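Left arm stops partway through shirt folding, no error on screen
Posted 2018-12-15 in Robots and Automation

We have a two-arm folding setup at Ormont. It works over a white table and folds plain T-shirts. Since we moved it to the new controller, the left arm stops on some runs, right before it should take hold of the sleeve. The right arm keeps its position. The program still says "running" and the log has no fault in it. After 40 seconds the watchdog trips and I have to home both arms by hand.

The gripper is over the table when it happens, so I don't think it is a torque limit. Gray shirts on the white top, like this one:
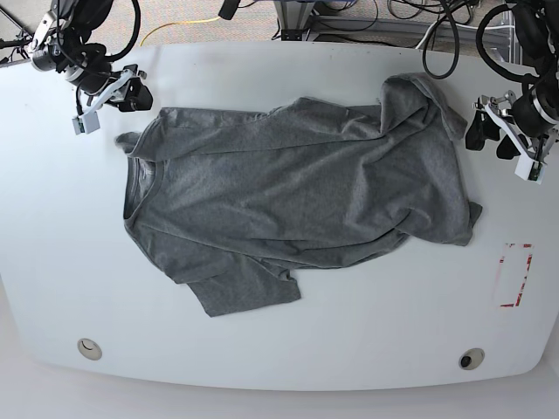
What I have tried

Swapped the left gripper cable. No change.
Lowered the arm speed. It still stops, just later.
Raised the timeout from 12 seconds to 40. It waits longer and then trips anyway.
Ran the same motion with no shirt. It finished every time.

That last one makes me think it is waiting on something from the vision side. The start position I give it is a shirt dropped in a heap near the middle, arms parked out of the way:
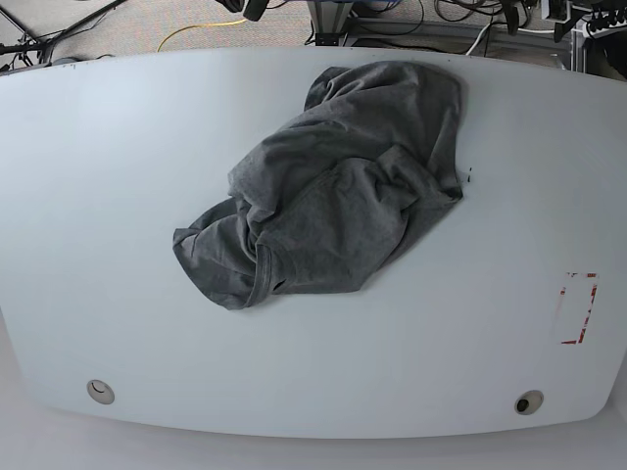 Ritva Mustonen
Your no-shirt test is the useful part. With no shirt the program probably skips the grasp check, so it never waits for a grasp point. With a shirt, it asks for one, and if the sleeve is bunched up the confidence score can stay under the threshold forever. No fault is raised for that on ours either. Log the score at the moment it stops. If it sits just under the limit, lower the limit a little and add a retry that backs the arm off and looks again – 2 retries was enough for us.

Also, put the timeout back to 12. An arm that is stopped but still powered can start moving when the score finally passes. Do not reach in to fix the shirt until you have pressed the stop.

Drandley
check your cables. mine did this in February and it was a loose plug

Kong
Same symptom here after a controller change. Our image topic had a queue of 3000 and the planner was reading old images. Set the queue to 1 and see if it still hangs.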